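Rosum Bench Unit: Set-up and Use Guide
Section 6. Teaching and running household chores

6.1 What this section covers

This section explains how to set up a chore, record it, and let the unit run it without a person at the handles. It also says which chores the unit can be trusted with, which it can do with someone in the room, and which it should not be given at all. Please read 6.2 before planning any work. Many of the support requests we receive come from people who have set up a job the unit was never likely to finish.

The section applies to two-arm units with parallel grippers and software release 2,908 or later. Owners of single-arm units should use the Sornel supplement, as the steps for passing items between arms do not apply.

6.2 What the unit can and cannot do yet

The short answer to "can it do the housework?" is no. It can do parts of some jobs, on a table, with items it has been shown, at a slow pace.

Jobs that usually run well:
Moving rigid items from one open tub to another.
Sorting bottles, blocks and sponges by colour or shape.
Putting items back in a fixed place after use.

Jobs that run with a person nearby:
Folding small towels and cloths of one size.
Wiping a flat, clear surface.
Standing bottles upright.

Jobs that should not be attempted:
Opening screw caps or child-resistant caps.
Pouring any liquid.
Handling knives, glass or hot pans.
Any work on the floor, on stairs or near a cooker.

CAUTION: Do not use the unit with full bottles of cleaning product. A gripper that closes too far can split a soft bottle. Use empty, rinsed bottles with the caps on, for teaching and for normal running.

Note: "Usually run well" means that the unit completes the job more often than it fails. It does not mean every time. In our own bench trial of the tub-to-tub job we logged 2,928 attempts, and 369 of them needed a person to step in. Most of those were bottles lying against the wall of the tub, where one finger has no room to get down beside the item.

6.3 Before you start

1. Switch off the arms at the wall and wait for the joint lights to go out.
2. Clear the table of anything that is not part of the job.
3. Check that the cables on both arms can move freely through the full swing. A cable that catches on the table rail will pull the arm off its path and the recording will be spoiled.
4. Check the screws on the wrist camera bracket. They should be finger-tight plus a quarter turn. Do not overtighten, as the printed part will crack.
5. Wipe the camera lens with a dry cloth.
6. Switch on and let the arms find their home position. Keep hands off the table while they do so.

6.4 Choosing and placing the tubs

1. Use plastic tubs with an open top and no handles that stick up.
2. Choose tubs of different colours. The unit tells them apart mainly by colour, and two white tubs side by side will confuse it.
3. Put both tubs where each gripper can reach the bottom without the wrist touching the rim. Use the Reach page to check this for all four corners.
4. Mark the tub positions with tape if you plan to come back to the job another day. A shift of a few centimetres is fine. A tub turned a quarter round is a new job as far as the unit is concerned.

Note: The rims may touch or overlap slightly. If one tub sits on the edge of the other, make sure it does not rock.

5. Place the items loosely. Start with no more than four. Leave space on at least two sides of each item for the fingers.

CAUTION: Do not stack items for the first recordings. The unit sees the top one well and guesses at the rest.

6.5 Recording the job

1. Open the Teach page and press New Job. Give it a plain name such as "bottles to yellow tub".
2. Hold the handles and bring both arms to the ready position.
3. Press the foot pedal to start recording.
4. Move one arm over the first item. Pause for a second before going down. The pause helps the unit learn where the approach ends and the grasp begins.
5. Close the gripper slowly until the item stops moving between the fingers. Soft bottles will give a little. Stop there.
6. Lift straight up until the item is clear of the rim, then move across.
7. Lower the item into the second tub. Do not drop it from above the rim. Dropped items land differently each time and make the job harder to learn.
8. Open the gripper, lift clear, and go back for the next item.
9. Press the pedal again to stop.
10. Save the recording if it was clean. Delete it if an item slipped, an arm touched a rim hard, or you changed your mind half way.

Repeat with the items in new places. We suggest at least fifty clean recordings for a two-tub job. More is better, and fifty varied ones are worth more than a hundred that all look the same.

Use the idle arm sensibly. It should wait low and to one side, with its fingers open. If you park it somewhere different each time, the unit will wander when it runs the job alone — one of the commoner faults we see in jobs sent to us for checking.

6.6 The first run

1. Set speed to Low.
2. Keep one hand on the stop button.
3. Press Run and let the unit finish one full pass, even if it is slow.
4. Note where it hesitates. A short wait above an item is normal. Going down, coming up and going down again more than three times is not.
5. If an item is left behind, do not add it to the tub by hand while the arms are live. Stop, switch to Hold, then reach in.
6. Repeat ten times before raising the speed.

CAUTION: The arms do not know you are there. The unit has no means of sensing a hand, a sleeve or a pet.

6.7 Judging whether the job is worth automating

Owners often ask this once the first run is over. Time a person doing the same job and compare. A grown adult will empty a tub of four bottles in a few seconds. The unit on Low takes a couple of minutes, and on Normal it takes a little under one. On speed alone it loses every time.

It makes sense where the job is dull, comes round often, and does not matter to the minute. Our trial site at Maluleke uses the unit at the end of the day to put cleaning items back in their tubs for the morning. Staff there still fill the bottles, wring out the sponges and deal with anything that rolls off the table.

It does not make sense where every load is different. A kitchen drawer, a toy box or a bathroom shelf holds too many shapes, and the unit will need teaching afresh each time something new is added.

6.8 Bottles lying on their side

A bottle on its side is the hardest of the ordinary items. It can roll, and the neck is narrower than the body. Record plenty of these.

1. Approach from above with the fingers across the body of the bottle.
2. Grip the body. Do not grip the cap or nozzle.
3. Expect the bottle to tilt once lifted. This is acceptable if it stays in the fingers.
4. When a bottle is already in the tub, lower the next one beside it. Keep the fingers clear of the first bottle's nozzle, as they can hook under it on the way out. 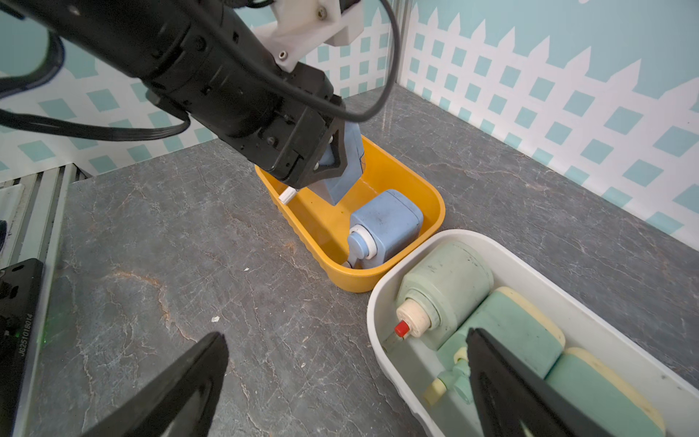 Unance wrote to us after a month with the unit that this section is still too hopeful. Their view is that tub-to-tub work is a bench exercise, and that a machine which has to be given open tubs, known bottles and a cleared table has been handed the easy half of the chore. They would like us to print the time spent tidying the table beforehand next to the time the unit takes.

We agree with the last point and will add a preparation time column to the job log in the April release. Until then, owners should note it by hand. On the wider point, we would still list the job as one that usually runs well, within the limits set out in 6.2.

6.9 If something goes wrong

The gripper closes beside the item and misses it.
Clean the lens and check the camera bracket. If the bracket has moved, run the camera check before anything else. Older recordings remain usable once the camera is back in place.

The item slips on the way across.
Raise the grip setting by one step. Wipe the fingers. Rinse any soap film off the bottle and dry it.

The arm presses down on the rim.
Stop the run. Check the tub against its tape marks. If it has not moved, add ten recordings with the item near that rim.

Both arms go for the same item.
Stop at once. This happens when the recordings do not agree on which arm does what. Pick 1 arm for each tub and record again.

The unit stops with an item still held.
Put a hand under the item, press Hold, then press Release. Do not pull it out of closed fingers, as this can strain the gripper drive.

6.10 Ending a session

1. Press Home and wait for both arms to settle.
2. Switch off at the wall.
3. Wipe the tubs and the table. Dried product on the tub floor does no harm to the unit, but it can make light items stick.
4. Back up the job to a memory stick if you have made new recordings. The unit keeps only the last 2 versions of each job.

Section 7 covers cloths and towels.

Guide revised December 2021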